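Ticket 200-88: Washing machine on second floor stops mid-cycle, error on display
Site: Claltthorpe, shared laundry room
Opened by: Kiri Cosgrove
Assigned to: Ridwan Oei
Opened: 22/09/2022
Status: Closed

Initial report (Kiri Cosgrove)
The left-hand Tuvier washer stops during the rinse and shows E9. The drum is still full of water when it stops. If I press Start again it hums and goes back to E9. The right-hand machine is fine. Two loads were left sitting in it overnight, so I have taped a note to the door.

Update 1 (Ridwan Oei)
E9 on this model means the water did not drain in the time allowed. The usual causes are a clogged pump filter, a kinked drain hose, or a bad pump. I asked Kiri to switch the machine off at the wall and leave it until I got there.

Drained the drum through the small hose behind the kick panel. Took out the pump filter. It had lint, a hair tie and a coin in it, and a gray film over the mesh that felt like wax. Cleaned it under the tap and put it back. Ran Rinse and Spin with no load. Finished without an error.

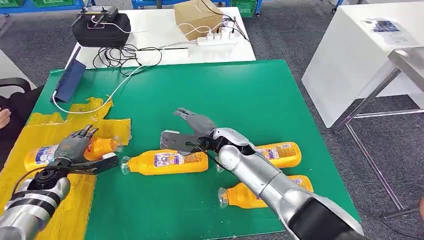

Left the machine in service and asked for a report after the next few full loads. Did not pull it away from the wall on this visit, so the drain hose was not checked along its full length.

Update 2 (Kiri Cosgrove)
Worked for four loads, then E9 again on the fifth. Same point in the cycle. It was towels, cotton program, warm. I looked at the filter the way Ridwan showed me and it was clean apart from a little lint.

Update 3 (Ridwan Oei)
Second visit. Pulled the machine out. The drain hose is not kinked, but it was pushed 15 inches down the standpipe, which is too far. Pulled it back to 6 inches and fixed it with a strap.

Tested the pump by itself in service mode. It starts every time and does not rattle. Checked for voltage at the pump connector during the drain step and it is there. I do not think the pump is the fault.

Disconnected the drain hose at the machine end. The inside had a soft gray coating along the lower bend, same as what was on the filter. Flushed it with hot water in the utility sink until it ran clear. The sump hose between the tub and the pump had more of it. Cleaned that with a bottle brush.

Asked Kiri what people put in the machine. She said most residents use liquid detergent plus softener, and most of the washing is done on cold.
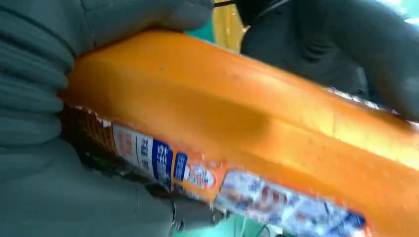 Wulan Sitompul wrote in to say that the softener drawer on that machine never empties all the way, and that she had been adding extra for months thinking it wasn't going in. She also asked if the dryer taking longer had anything to do with it.

Ridwan Oei, reply: Yes on the first point. The siphon cap in the softener compartment was blocked. I took it out and soaked it. With the cap blocked, part of the softener stays behind and thickens, then goes through in lumps. Please fill to the line and no higher. The dryer is a separate matter. If clothes are coming out of the washer wetter than normal it will take longer, so let's see how it does now before opening a ticket for it.

Update 4 (Ridwan Oei)
Ran an empty maintenance cycle at the hottest setting with washing soda in the drum. There was foam at the door glass for most of it, with no detergent added, so there was a lot of old product in the tub. Ran it a second time. Much less foam. Third time, none. 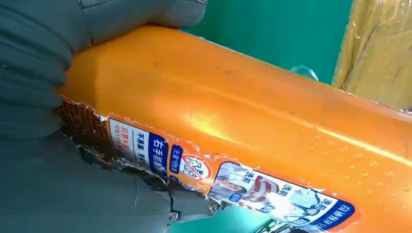

Timed the drain step afterward with a full tub. It took 88 seconds. The service sheet allows 200 before it gives E9. I did not get a time before cleaning, so there is nothing to compare it with.

Haziq Wibisono asked whether the right-hand machine should have the same treatment. It should. Its filter had the same film but less of it. Ran one hot cycle and cleaned the drawer while I was there.

Update 5 (Kiri Cosgrove)
No E9 since the last visit, and that includes two loads of towels. The note is off the door. The drawer empties now.

Resolution
Drain path restricted by detergent and softener residue. Hoses, filter and drawer cleaned, drain hose reset at the standpipe. No parts used.

Follow-up
Hot maintenance cycle once a month on both machines. Filter check in January. If E9 comes back before then, reopen this ticket and note the program and the type of load.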